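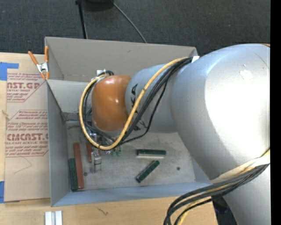
Chamado 1641 — Bancada de triagem, caixa cinza
Aberto em: 8 de janeiro de 2021
Prioridade: 4 (pedi 5, negaram)

Sintoma: a caixa cinza de lados altos anda sozinha no tampo de madeira clara. Devagar, mas anda.

Tentativa 1: limpar o tampo. A caixa agora desliza com mais elegância.
Tentativa 2: feltro Clemasska embaixo. Piorou, como qualquer dono de sofá previa.
Tentativa 3: manta de borracha Ridmont. Parou.

Pendente: o fundo está gasto. Troca pedida no chamado 1377, aberto em julho e ainda "em análise".

Status: resolvido em parte. Não retirar a manta.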